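Plakari Repair Club: Minutes of the Monday Bench Meeting 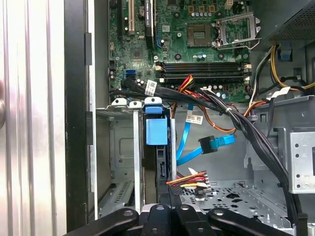

The green board in the open case, socket bracket up and all the RAM slots empty.

Present: Dalia Tazi (chair), Mounir Saber, Bouchra Saber, Akosua Wumbei, and me, Nabila Lubis, typing this up with cold tea. Apologies from nobody, because everyone who said they'd come came!

We got going at 6:30 and I read back the December minutes. Bouchra pointed out that I'd put her down as having fixed the Flunum printer when it was Mounir who did it (she only held the flashlight). Corrected, and otherwise passed.

1. The desktop build

This took up most of the evening, so it gets most of the page. Dalia wants the desktop finished and over at the Benkirane reading room before their homework sessions start up again. We all had a good look inside before we talked about parts, and I'm glad we did, because I had it in my head that the processor was already in there. It isn't. Mounir has one in his drawer that he thinks will fit, but he wants to check the board's part number against the list first, and Dalia said please do that before anybody drops anything into that socket. I second that, having bent pins on one of these myself and spent a whole Sunday with a sewing needle trying to put it right.

Memory next. Akosua has 2 matching sticks left over from the last donation box and will bring them. Mounir said we should look up which slots to use instead of going by habit, and there was a bit of back and forth over whether it matters for homework and email. It was agreed that he looks it up and the rest of us stop arguing.

Then cables, and I'm afraid we went on for a while. There's a thick black bundle that runs below the RAM slots and down the side, already tied up, plus the red and orange wires coming out among it. Bouchra would like to cut the ties and start over so the whole lot lies flatter. Mounir would like to leave it alone until the machine boots. Dalia sided with Mounir, and Bouchra asked me to write down that she still thinks she's right. Written down! She gets to redo them after the first successful start, and she's to leave the barcode label on.

Akosua asked about the coin battery, and we said swap it while the case is open and the thing is easy to reach. She'll pick one up with the other shopping.

2. Money

We have $96 in the tin. Dalia proposed spending up to $20 of it on thermal paste, the battery and a fresh bag of cable ties, and everyone was happy with that. Receipts to me, please, and not on the backs of things you then throw out (Mounir).

I also asked whether we should buy a drive new or wait for a used one. Urnari, the office supply place on the corner, has told Akosua they're clearing out a closet and there may be drives in it, so we'll wait until she's been over there. Anything we're given gets wiped and tested before it goes in a machine, same as always.

3. The bench

We're limiting bench sessions to 90 minutes from now on. People get tired and start losing screws. Bouchra brought in a muffin tin for sorting them and I love it, it's staying. Drinks go on the windowsill, and that includes mine.

4. Anything else

Dalia would like a one-page sheet to go out with the desktop: how to turn it on, who to call, where the spare keyboard lives. I said I'd write it if somebody else draws the picture of the back with the plugs. Akosua will draw it.

Mounir asked if we could start earlier next time. We can't, the room's booked until 6:30.

To do before next time

Mounir: check the processor against the board, look up the memory slots
Akosua: bring the memory, buy the battery, paste and ties, visit Urnari about drives, draw the plugs
Bouchra: cables, after first boot
Dalia: call Benkirane and ask which table they want it on
Nabila: help sheet, these minutes

Meeting closed at 8:10. Next one is Monday again, same room, and it's Dalia's turn to bring snacks.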